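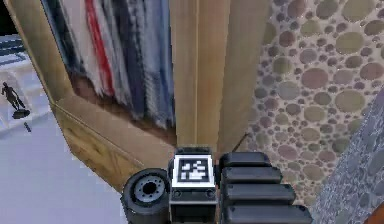 About us

Hi, and thanks for stopping by! I'm Ekrem Sezer, I started Ketano, and I still answer most of the emails, so if you write to us you'll probably get me.

We teach robots to do things around the house. More to the point, we get people to teach them. Somebody who knows how to hang up a shirt (you, for instance) takes hold of a gripper or sits down at the controls, does the job a whole lot of times, and the robot learns from what was recorded. The fancy name is learning from demonstration. My mum calls it babysitting, and I've stopped correcting her.

How we got going

I used to fix packing machines for a living. Good work, but every time the customer changed the size of a box I'd be back there at 6 in the morning typing in new positions. One day an operator grabbed the arm, dragged it to where she wanted it and asked me why she couldn't just do that. I didn't have much of an answer. Ketano came out of that conversation, by way of a rented garage and a second-hand arm with a wobbly wrist.

There are 14 of us now. Half are engineers of one sort or another and the rest came from places like aged care, dressmaking and hotel housekeeping. I'd hire another housekeeper tomorrow - they've got ways of handling a bedsheet that I'd never have come up with at a desk.

What we do all day

Our work comes in two flavours. The first is by hand. You hold the gripper yourself, open it, close it, and get on with the chore at whatever speed feels natural. The square black-and-white marker on top of the housing lets our software work out where the gripper is and which way it's pointing, so all you have to think about is the washing.

The second is by remote control. You sit at our station with a pair of handles and drive the arm from there. It's slower and it takes some getting used to (my first go ended with a jumper wedged behind a drawer), but what you record is exactly what the arm did, joint by joint, and that matters a lot for the fiddly stuff.

Lots of this happens in simulation before it goes anywhere near a real home. We've built a set of rendered rooms we call Warkis, and the wardrobe room is the one I'm fondest of. It's got a light wooden wardrobe hung with fabrics in navy, white, red and a few blues, and a rug with a pebble pattern that was my colour choice and gets me teased regularly. Hanging cloth is hard! It swings, it bunches up, it hides the piece behind it. In Warkis we can change the lighting, shuffle the fabrics and run it again before lunch, and nobody has to pick anything up off the floor.

So far we've recorded 1,631 wardrobe demonstrations, across Warkis and our own practice flat. We keep the clumsy ones as well. If someone misses a sleeve and goes back for it, that goes in the pile with a label on it, and the robot gets to learn what a second try looks like.

Who does the teaching

We've got 44 people on our demonstrator list and most of them work a few hours a week around school pickup or another job. Everyone gets paid from the first minute of training. A session runs for 3 hours with a proper break in the middle, and we're strict about the break, as tired arms make for sloppy recordings and sore shoulders.

You don't need any tech background. If you can follow a task card and tell us when something feels awkward, you're in good shape. Left-handers, please apply, we're forever short of you.

Who we work with

Coppens makes our fingertips and puts up with me ringing to ask for them a little bit softer, then a little bit firmer. Rusow runs supported housing and has been with us since we were in the garage. Their residents tell us which jobs they'd like a hand with and, just as usefully, which ones they'd rather keep for themselves. Ironing is top of the first list. Making the tea is top of the second, and we've left it well alone.

What we can't do yet

I get asked this at every open evening, so I'll put it in writing. We don't sell a robot you can take home. Our models cope well with towels and plain garments on a rail, they're patchy with anything that has straps, and fitted sheets are still a disaster. I'd sooner you heard that from me.

Come and have a go

We open the workshop to visitors in January and again in winter, and you're welcome to try both the hand gripper and the remote station. Kids can have a turn too if they bring a grown-up. Drop us a line through the contact form, tell me which chore you hate most, and I'll see if we can set it up for you.

Ekrem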